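Visit to the Festside Meal Service Center

In March, a delegation from the Magesa Housing Association visited the Festside center, which supplies prepared meals to older residents in the district. The site covers 708 square meters and has served the area for 12 years. The purpose of the visit was to review how chilled meals are portioned, delivered and reheated before a similar service opens at our Goster building.

The morning began in the main kitchen, where staff portion some 3,000 meals a month. Labels state the contents, the use-by date and the reheating time in large type. Our members noted that breakfast dishes are packed separately from lunches.

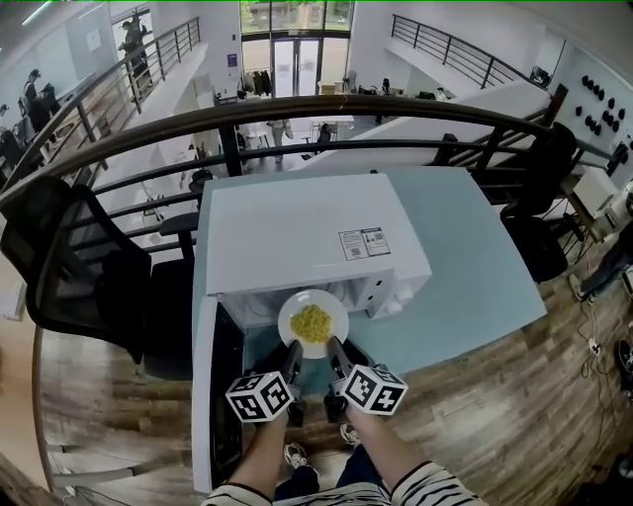

Reheating was the subject of the second session. Festside asks residents to transfer each meal to a plate of their own before warming it, and advises a short rest before serving. The center favors simple appliances for this purpose. A white microwave with two control knobs on the front, one above the other, was of particular interest to our members, as was the question of how readily a round plate of crumbly yellow food can be passed through the open door. Clear table space beside the oven was also recommended.

The delegation will propose similar equipment for the 16 apartments at Goster.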